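Subject: Re: [manip-sim] Re: randomizing clutter, does it buy you anything?

Hi all,

Sorry for the slow answer, I wanted to have numbers before I opened my mouth. Quoting the part I'm replying to:

> We've been training our pick policy in Nolia with the same tidy table every
> episode, and it does great until you change anything. Somebody here
> mentioned randomizing the distractor objects, but didn't say how far to
> push it. Do you move things a few centimeters? Swap them out completely?
> And did you touch the lighting as well or leave that alone? We have a small
> budget for compute so I'd rather not find out the expensive way.

OK so, we did find out the expensive way, and you're welcome to our results!

We ran 4 setups in Nolia, all with the same arm, same policy size, same amount of training. The first was your tidy table. The second kept one fixed set of objects but moved them around. The third drew the objects from a bigger pool every episode (tools, blocks, trays, bins, random bits of hardware). The fourth was the third plus lighting, so shadows land in different places every time.

Moving the same objects around helped less than I expected. The policy got used to those particular things and seemed to treat anything new as a possible target. Swapping them out is where we saw the big jump: 17 points better on held-out tables than the tidy baseline. I reran it with a different seed because I didn't believe it, and the gap was still there. Adding the lighting on top gave us another 2 points, which with our number of seeds I would not bet lunch on. It was cheap to turn on though, so we left it on.

A couple of things that bit us:

Watch your small parts. Our pool has some really tiny items in it, and at the image size we feed the policy they're a few pixels each. If you let the sampler pick one of those as the target you can end up with episodes that can't be learned from, and they drag everything down. We now only use them as clutter.

Don't let the sampler put things too close to the target either, at least at first. The gripper fingers need room to come straight down, and if there's a tray wall in the way the scripted expert fails and you throw out the episode. We were throwing out a LOT of episodes before I looked. Now there's a clear zone that shrinks as training goes on — Plokance has a setting for this, it's just off by default and the docs bury it.

The held-out tables look more or less like this, with a mix of sizes and a few colors that repeat between objects:
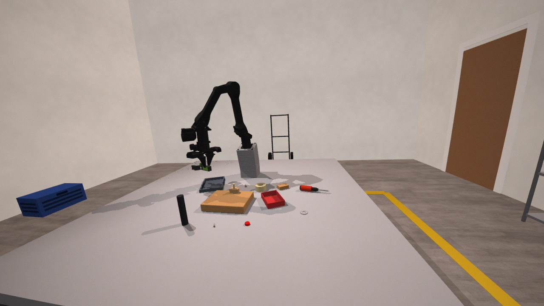 We keep the room itself fixed, by the way. Same walls, same floor, same stuff standing behind the table. I know the Abbasi baseline changes the background too, and I'd like to try that next, but one thing at a time or I'll never know what did what.

On your budget question: if I had to do it over with less compute I'd skip the second setup entirely and go right to swapping objects. You don't need a huge pool. We started with a much smaller one and most of the gain was already there. I'd spend whatever's left on extra seeds, because our early single-seed plots had me convinced of two or three things that went away later.

I can clean up the config files and put them on the Multudness page if anyone wants them. They're a mess right now, full of paths that only work on my machine, so give me until Tuesday. And if someone has tried this with a suction cup instead of fingers, please write in! I have a feeling the clear zone matters a lot less there, but I have nothing to back that up.

Cheers from the sim corner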